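How a Robot Learns to Fold a Sweater
Robots for Young Readers, from the Kendema Learning Laboratory in Kerkdale
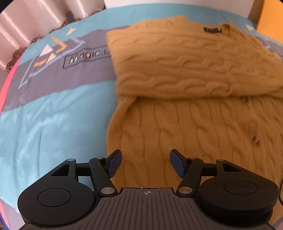

Reading time: 4 minutes

Folding a sweater is a job that most people learn when they are young. You spread the sweater out, bring in the sleeves, and fold the body over. For a robot, the same job is very difficult. Researchers at the Kendema Learning Laboratory study how a robot can learn it from people.

Why is cloth difficult?

A wooden block keeps its shape when you pick it up. A sweater does not. It bends, stretches, and falls into a new shape each time it is moved. A thick cable-knit sweater has raised twists in the yarn, and these make shadows that can look like folds to a computer. A bed adds another problem. The cover underneath may be soft and wrinkled, and it may have stripes and shapes printed on it. The robot must learn where the sweater stops and the bed begins.

Learning by example

In the past, engineers often wrote a list of exact movements for a robot to follow. The Kendema project, which is named Dalisay, uses a method called imitation learning. To imitate means to copy. A person does the job first, many times, and a computer studies the recordings.

The person does not use bare hands. He or she holds a gripper, a tool with two fingers that open and close. A camera on the gripper looks forward over the fingers, so the computer receives the same view that the robot will have later. In the picture on this page, the two dark fingers are open on either side of part of a mustard-yellow sweater.

Each recording of one job from beginning to end is called a demonstration. For the first part of Dalisay, 60 people made demonstrations in their own homes. Together they recorded 1,111 of them. Homes were chosen because every home is different. A robot that has seen only one table in one laboratory may fail when it meets a striped cover or a shiny curtain.

What does the computer do?

The computer looks at each moment of a recording and at the movement that came next. It searches for patterns. When the open fingers are near an edge of the cloth, for example, the next movement is often to close them. After studying many demonstrations, the computer can look at a new view and predict a sensible movement. This set of learned patterns is called a policy.

What did the researchers find?

The policy was placed in a robot arm named Arska, which has the same kind of gripper. Arska was given 300 tries at folding clothes it had never met before. Researchers compared two policies. One had learned from a single home, and the other had learned from all of them. The second policy finished more folds correctly, even though both had studied the same number of demonstrations. The researchers concluded that variety had helped.

Arska still makes mistakes. It sometimes picks up the bed cover together with the sweater. It is also slow, and one sweater can take it over 9 minutes.

Words to know

Demonstration: a recording of a person doing a job from beginning to end.
Gripper: a tool that holds objects, often with two fingers.
Imitation learning: teaching a machine by letting it study examples.
Policy: the patterns a robot uses to choose its next movement.

Try it at home

Ask an adult for two wooden spoons. Hold one in each hand and fold a sweater using only the spoons. Write down each movement you make, and then try again on a different surface.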